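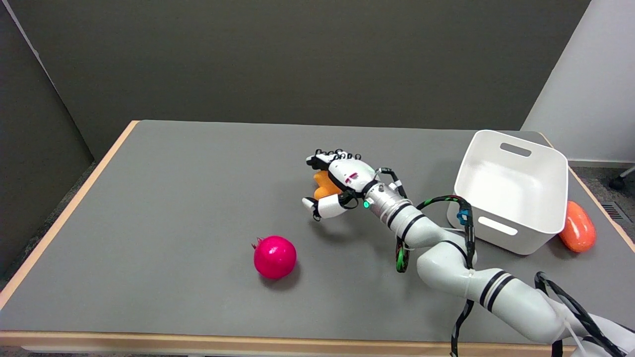 I've been trying to fix the timing on my vocal takes for most of the winter, and I think I finally have a setup I can live with. The short version: I sing late. Always. Put me on a click at any tempo and I'll land a hair behind it, and when I double the part I land behind it by a different amount, so the two takes smear into mush. For years I blamed my headphones (poor headphones). I also blamed cable clutter, and my corner really is a mess of black leads looped over everything, a lot like the ones hanging off that white arm, but a messy cable doesn't make you drag the second verse.

What helped was a little alignment plugin called Kumisent. You give it a guide track and it nudges the other takes to match. I was ready to hate it! The default setting is way too strong and made my harmonies sound like a doorbell. Then Mechthild Hämmerli, who sings on three of my songs and is much better at this than I am, told me to leave the consonants alone and only move the vowels. Huge difference. I now let it shift things by almost 300 samples and no more, and I do the S sounds by hand.

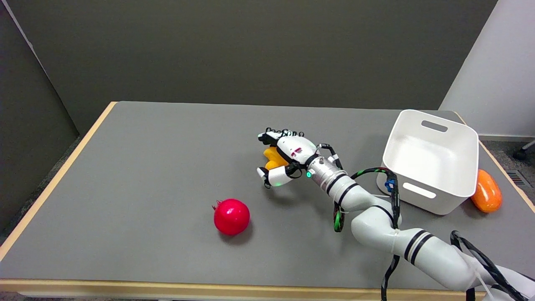
The other half of the fix was the room. My reverb-soaked demo of "Kouris" had a nasty slap on every loud note, and no plugin was going to get rid of it. I borrowed a couple of panels from Balthasar and stood them up behind the mic, and the slap mostly went away. I'd love a proper tall gray partition like the one behind this table, with a second panel angled off at the left to make a corner. Mine are seven blankets' worth of ugly and fall over if I sneeze.

Next up is the bridge, where I hold one note forever and go flat at the end. Wish me luck, and if you have a favorite trick for long notes, leave it in the comments.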